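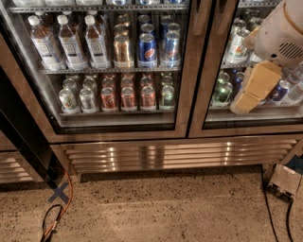 February

by Nisreen Masri

Right. Quick one as I've got the car back at the garage again and I'm typing this on my phone with one thumb.

So we did the Grullstead walk. Finally. Been on the list since before the kitchen got done. The plan was the old railway path from Plindbridge, over the top, down into Grullstead by tea time, bus home. Elie said it was flat. Elie has not walked it since he was at school and it is not flat.

Started late. My fault, couldn't find the other glove. Met Dima and Tarek at the Plindbridge end by the closed-up ticket office, and Nizar turned up in trainers. White ones! I said nothing. Dima said plenty.

First couple of miles are lovely though. You're down in the cutting, ferns all up the sides, water dripping off everything, and it's so quiet you can hear yourself chewing. Snowdrops near the second bridge. Lots of them. Tarek wanted to stop and photograph every clump so we lost him twice. There's a bit where the path goes over the river on the old iron viaduct and I don't love heights so I did that bit quickly, looking at Dima's rucksack.

Then the diversion. There's a landslip past the viaduct and they've shut the path, with a sign saying follow the yellow arrows. Fine. We found two yellow arrows. The second one pointed at a hedge. I have since been told there's a gate further along, so if you're going, keep on past the hedge and look for the gate on your left, before the farm. We went up the field. Steep, boggy, sheep giving us looks. 284 metres at the top according to Tarek's watch, which he read out to us a lot.

Wind on the top like you wouldn't believe. Couldn't talk. Ate our sandwiches crouched behind a wall, egg and cress for me, and Nizar had brought a whole flask of lentil soup and no cups, so we passed the lid round. Best thing I've eaten all month. He says it's just red lentils, cumin, lots of lemon at the end and an onion fried darker than you think you should. I've made it since and mine was a bit thin. Will try again with less water.

View was good when the cloud lifted. You can see Grullstead church and the resevoir behind it, and on the other side pretty much all of Plindbridge, even the back of our road. Elie claimed he could see his shed. Maybe.

Coming down was worse than going up. My knees are not what they were. There's a walled lane, all loose stones, goes on for ages, and it had turned into a stream. Nizar's trainers were brown by the first bend. He went over once, on his backside, very slow, sort of sat down into it. Fine, no harm done. Dima lent him her spare socks and he walked the rest in pink stripes.

Got into Grullstead just after 4. Missed the bus by 7 minutes. Next one not for two hours, becuase they've cut the afternoon one, and the timetable in the shelter is the old one so don't trust it. Check it before you go. The number is 24 and it stops outside the chapel now, the market place stop has gone.

So we sat in the chapel porch and played cards with half a pack. Tarek won. Then Elie rang his sister and she came out for us in the van, bless her, and we all steamed up her windows the whole way back.

Things I'd do differently. Start earlier. Proper gaiters, mine are useless, the elastic's gone on the left one. Walk it the other way round maybe, get the hill done while your legs are fresh and have the flat bit at the end. Dima disagrees, she says you want that view in the middle of the day, and she's probably right about the light. Take a paper map. No signal from the viaduct till you're almost in the village.

Also boots. I'm looking at new ones if anyone has wide feet and opinions. Last pair did me over two winters and the sole is coming away at the toe. Glued it once. Don't think it'll take a second go.

Next month is meant to be the coast path if Nizar gets his shift swapped. Tell me if you fancy it, there's room in my car, assuming I have one. Garage is ringing, got to go.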